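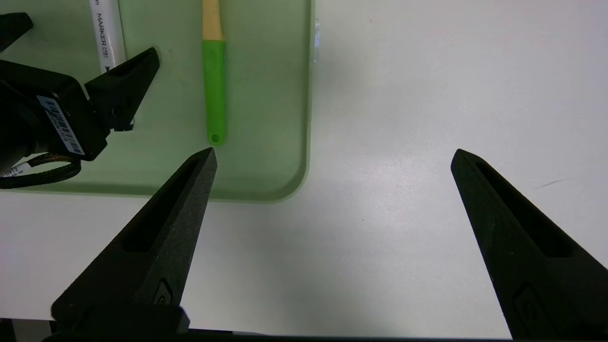 # Storing whiteboard markers and small brushes in shared trays: is it advisable?

**Nawal El Sherbiny**

I am responsible for supplies in the study rooms of a community learning center in Pikine. We have six rooms, each furnished with white-topped tables. In December we intend to replace the cardboard boxes in which our writing and cleaning items have been kept, and I would be grateful for advice before the order is placed.

The proposal is to provide each table with one shallow plastic tray with a low rim. The tray would hold one marker and one small brush with a plastic handle. The brush is used for clearing eraser dust and crumbs from the table, and occasionally by the children's art group for paste. The items would lie flat, side by side, and would remain on the table throughout the day.

My concerns are as follows:

- Whether a marker should be stored flat, upright with the cap down, or upright with the cap up. I have received all three recommendations from colleagues.
- Whether a brush that has been washed may be returned to the same tray as the marker, or should be kept apart until the bristles have dried.
- Whether a semi-transparent tray is preferable to a solid color. Our supplier, Amissah, offers both at the same price.
- How marker stains are best removed from a plastic tray. One of our trial trays already has a gray line along the inside corner that soap has not removed.

The order would be for 108 trays, including replacements, and the supplier does not accept returns of opened cartons. I would therefore prefer to settle these points in advance. Suggestions concerning labels are also welcome, as trays tend to travel between rooms.

---

**Houda Chraibi**

I managed classroom supplies for a school with 393 pupils and can respond to most of these points from experience.

**Position of the marker.** Flat storage is the correct choice for ordinary whiteboard markers. When a marker stands with the tip upward for long periods, the ink settles toward the other end and the writing becomes pale. When it stands with the tip downward, the tip may become too full and leave blots. A tray of the kind you describe avoids both difficulties. Users should be reminded to press the cap until it clicks, as a loose cap will ruin a marker in any position.

**The brush.** A damp brush should not be returned directly to the tray. Water collects on the flat base, the bristles rest in it, and any wooden part will swell and eventually crack. If the handle has a hanging hole, please make use of it. We placed a row of small hooks beside the sink, and brushes were hung there after washing with the bristles pointing down. They went back to the tables the next morning. I would also advise separate brushes for paste and for dust. Dried paste in the bristles scratches tabletops, and your white surfaces will show every mark.

**Transparent or solid.** We purchased pale semi-transparent trays and were satisfied with them. Dirt underneath is noticed quickly, and the tray can be lifted and wiped before a ring forms. A solid dark tray conceals stains, which some institutions may regard as an advantage. I do not.

**Stains.** Apply a small amount of rubbing alcohol to a soft cloth, wipe along the mark, and rinse the tray with soapy water. Please test the underside first, as certain clear plastics turn cloudy. Alcohol should be used with the windows open and away from children. Abrasive pads must be avoided, for they leave fine scratches in which ink will collect permanently.

**Labels.** Place the label on the underside of the tray. Labels on the rim are peeled off within a week. We used the room number followed by the table number, written in permanent marker and covered with clear tape.

---

**Flindik**

Agree with the above regarding flat storage.

For the gray line, writing over it with a fresh whiteboard marker and wiping immediately will sometimes lift it. It worked on 2 of my trays and did nothing at all on a third, so alcohol is probably the better method.

I would not purchase the full quantity at once. Please request one carton, use it in a single room for a month, and then decide.

---

**Nawal El Sherbiny**

I thank both contributors. The gray line has been removed with alcohol, and the plastic remains clear. We shall proceed with the semi-transparent trays and install hooks beside the sink in the corridor. Amissah has agreed to deliver one carton in advance of the remainder, and it will be placed in the room used by the art group, where conditions are the most demanding.

One matter remains open. The paste brushes will require a mark to distinguish them from the dust brushes, and colored tape has not held on the handles after washing. If any member has found a tape or paint that does, I should be glad to hear of it.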